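Subject: Re: [eritwood-tables] Veneer top gone dull, worth saving?
List: Eritwood Furniture Fixers

Hi all,

Sorry for the slow answer, I've been buried in the Savchuk sideboard (more on that beast another time). I'm quoting the whole earlier message because the archive keeps eating the first half of threads.

> Hello everyone, new to the list, been reading for a month or so.
> I picked up a dining table at a house clearance in Festidley. The
> legs are solid and the top is a veneer, pale, with a nice wavy
> figure to it. The trouble is the finish. It's cloudy in patches,
> there are two white rings from mugs, and one corner feels sort of
> tacky when the weather is warm. My brother-in-law says to hit it
> with the belt sander and start over. My mother says to rub
> mayonnaise on it.
>
> So, three questions. Is a veneer top worth the bother at all? Can
> I sand it? And what would you put on it afterward, given that we
> eat at it every day and have two kids who think coasters are for
> throwing?
>
> Thanks in advance. I have a free couple of weeks in August and
> would love to get it done then.

First off, welcome! And please, please hide the belt sander until your brother-in-law has gone home. I say that as someone who went straight through the face of a very nice coffee table years ago. It took me less time than it takes to boil an egg. One second I had lovely grain and the next I had a brown oval the size of my palm, and that oval is still there, under a fruit bowl, in my hallway.

Is veneer worth the bother? Yes! I know there's a crowd that hears the word and makes a face, but plenty of fine old furniture is veneered, and even the cheaper modern stuff can look great if the base is flat and the glue is holding. Before you do anything else, go over the whole top with a fingernail or the back of a teaspoon, tapping lightly. Solid spots make a sharp little click. Where the veneer has come loose you'll hear something more papery. If you find a loose patch, deal with that first. On old hide glue you can sometimes get away with a warm iron over a damp cloth, but on newer glues I'd slit along the grain with a fresh blade, work a bit of wood glue in there with a syringe, and weigh it down overnight with wax paper in between. (Don't forget the wax paper. Ask me how I came to own a dictionary with a table attached.)

Now, the cleaning. I'd bet a good lunch that half of your cloudiness is old polish. People spray that stuff on week after week and it builds up into a kind of gray fog, and the tacky corner may well be where somebody always sat with their forearms. Try mineral spirits on a soft rag in a spot nobody looks at, windows open, gloves on. Wipe with the grain, turn the rag often, and be ready to be disgusted by the color of it. Lay the rags out flat outside to dry afterward, don't ball them up in the trash. Then wash it down with warm water and a few drops of dish soap on a cloth you've wrung out hard, and dry it right away. You may find you like what you see and can skip most of the rest of this email.

What I do next is look at the surface with light coming in low from one side. A lamp straight overhead tells you next to nothing. You want a window or a lamp way down near the height of the top, so that it throws a shine across the wood, and then you move your head around like a pigeon. Dull patches, scratches, rings, all of it shows up at the border of that shine. Same goes for when you're putting finish on, by the way, it's the only way I can tell where I've missed. 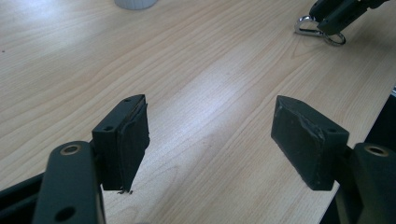

Pale grain with the glare running across the middle.

The grain matters for the work too, and not just for looks. On a top with those big arches in it, I follow the long direction of the lines with everything: rag, pad, brush, the lot. Cross-grain scratches on light wood are sneaky. You can't see them bare, and then the first coat goes on and there they are, like a cat walked through.

The mug rings. White ones are usually moisture stuck in the finish and haven't reached the wood, so they're the good kind (dark ones are a much longer email). Your mother isn't wrong about the mayonnaise! The oil in it can creep into the finish and hide the haze. I just don't enjoy the smell, so I use a dab of petroleum jelly, leave it on overnight and buff it off in the morning. If that doesn't do it, a hair dryer on low, kept moving, is my next try. Stop when it feels more than warm to your hand.

OK, sanding. If the old finish is sound after cleaning, all you want is to scuff it so the new coat has something to hold on to. By hand, with a gray pad or very fine paper on a cork block, and light as anything near the edges, where it's thinnest and where everybody breaks through. If the old finish is flaking and has to come off, use a stripper gel and a plastic scraper. It's slow and messy, and I grumble all the way through it, but you'll still have a table at the end.

For the finish itself, with kids and daily meals, I'd go with a water-based polyurethane in satin. It stays clear, so your pale wood stays pale. The oil-based kind is tougher in my experience but it will turn everything honey-colored, and some people love that, so suit yourself. Give it thin coats, at least three, with a light scuff in between once each one is dry. I know some folks here swear by hardwax oil and I can already hear them typing — it's lovely stuff, it feels wonderful, and I wouldn't put it anywhere near a seven-year-old with a glass of grape juice.

As for your August plan, two weeks is plenty if you don't rush the last part. The top will feel dry long before it's hard. I'd eat somewhere else for a few days after the last coat and keep tablecloths and hot dishes off it for longer than the can makes you think you need to. Cloth can leave a print in soft finish, and a woven placemat will leave a really beautiful one. Also check how hot it gets where you're working. My garage in August is hopeless after lunch, the stuff drags under the brush, so I do my coats at 7 in the morning and spend the afternoon complaining.

If you need supplies, the hardware place in Dilness sells gray pads loose, and they'll cut you a piece of cork if you ask nicely. The last time I went they were out of the small cans of satin, so call ahead.

Oh, and one thing you didn't ask. Take a look at the underside. If it's bare, brush a coat of the same stuff on there while you're at it. It doesn't need to be pretty. A top sealed on one side only can cup on you when the heating comes on, and then you'll be back here asking about that.

Send us a before and after if you can, and tell us what was in that corner!

Cheers from a very dusty garage

P.S. To whoever asked off-list about the brass hinges, yes, I still have them, and no, I haven't cleaned them. They're in a jam jar with your name on it.

_______________________________________________
eritwood-tables mailing list
To leave the list, send a blank message with "unsubscribe" in the subject line.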